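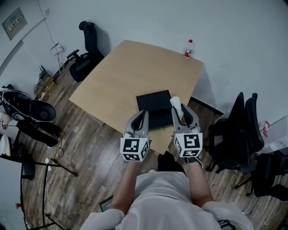
We got to Ekinico's open day just after lunch, and I'd happily have moved straight in. The Tenora building has 73 rooms and we managed 14 before my feet gave up! My favourite had a big pale wood table with softly curved edges – I want one at home.
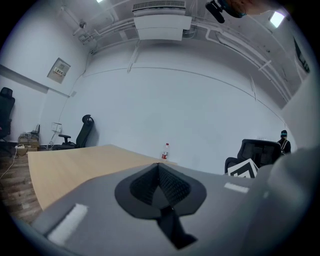 Pale walls, a high ceiling and that lovely light table.

The chairs got us chatting too (mine at work squeaks terribly), and then it was off down the corridor for tea and a slice of plum cake.

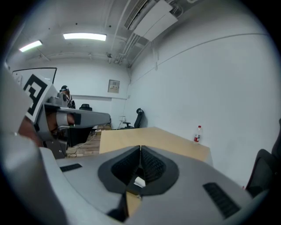
Black office chairs at the back of the room.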